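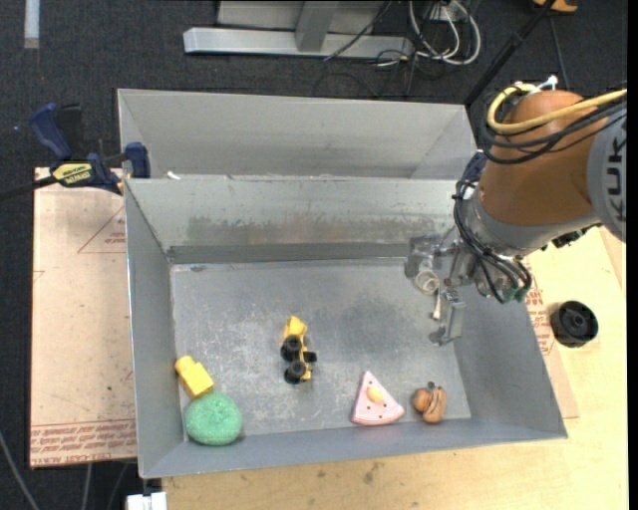
## Toy bin, 1/7

Sorting day at the Tirkness toy swap. We take in used toys all through August and everything passes through a metal bin before it gets a shelf.

## 2/7

The yellow and black truck-looking thing is on its side. Big wheels, so I'm putting it with vehicles and leaving it there.

## 3/7

The pink slice could be cake or pizza. Play food either way. Last year we had two boxes for food and people kept mixing them up – now it's one box.

## 4/7

The green donut shape has a spongy look to it. I'm not sure if it's food or a dog toy. Going in the "ask" tub with the little brown one for now.

## 5/7

Yellow block goes to the block crate. The knob on the end won't fit most sets, but kids at the Curkville swap took nearly 54 odd blocks home.

## 6/7

The bin is scratched across the middle of the floor and has a dark smudgy band along the far wall. I've tried dish soap and a scrub pad on bins like it. Soap did fine on grease and nothing for scratches.

## 7/7

We're at 434 toys logged. Goal is 700 before the doors open. Drop-off is the side entrance until 4 p.m. – please take the batteries out first.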